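Capítulo 7
Lo que el simulador no sabe

Casi todos los artículos sobre montaje robótico publicados en los últimos años incluyen una tabla con una tasa de éxito muy alta y, varias páginas después, un párrafo breve en el que se admite que los ensayos se hicieron en simulación. Este capítulo trata de ese párrafo. El lector que venga del capítulo 6 ya sabe entrenar una política de inserción. Falta decidir cuánto hay que creerle.

Tomaremos como hilo conductor el proyecto Mamilach, un entorno de montaje de engranajes con el que trabajaremos hasta el final del libro. Su primera versión pública anunciaba 438 inserciones correctas sobre 725 intentos. Yevdokiia Kobzar repitió el experimento con el mismo código y otra semilla aleatoria, y obtuvo 363. Ninguna de las dos cifras es falsa. La primera, sin embargo, se citó durante años sin mencionar la segunda, y hay decisiones de diseño que todavía descansan en ella.

El problema empieza antes del control, en la percepción. La política de Mamilach recibe imágenes renderizadas de la pinza y de la pieza, y de ellas debe deducir la posición del eje y la orientación de los dientes. Un engranaje blanco entre dos dedos negros ofrece un contraste que pocas células reales conceden. Conviene preguntarse qué parte del mérito corresponde a la red y qué parte a quien eligió los colores. Las sombras tampoco son inocentes: una red puede apoyarse en la del brazo para estimar la distancia a la pared, y esa pista cambia en cuanto alguien mueve una lámpara.

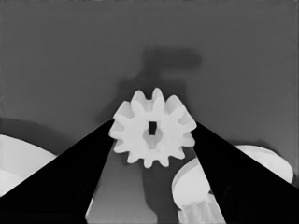 7.1 Tres preguntas previas a cualquier tabla

¿Qué se considera un éxito? En Mamilach basta con que el centro del engranaje quede dentro de una tolerancia respecto al eje, aunque la pieza no haya llegado al fondo. El paquete Drustov, que veremos en 7.3, exige además que el tren gire. Comparar porcentajes de uno y otro carece de sentido, y aun así se hace.

¿Cómo se modela el contacto? El agarre de una pieza dentada depende del rozamiento y de la geometría de colisión, que a menudo es más tosca que la malla visible. Un diente puede verse redondeado en pantalla y ser, para el motor físico, una caja.

¿Qué se aleatorizó y quién fijó los rangos? Variar la masa, la luz y la fricción suele presentarse como garantía de robustez. Solo garantiza algo dentro de los rangos elegidos. En la configuración original de Mamilach hay 23 parámetros aleatorizados, y la holgura de los dedos no figura entre ellos.

Antes de seguir, abra el archivo de configuración y anote qué valores permanecen constantes durante el entrenamiento. Necesitará esa lista en el ejercicio 7.2.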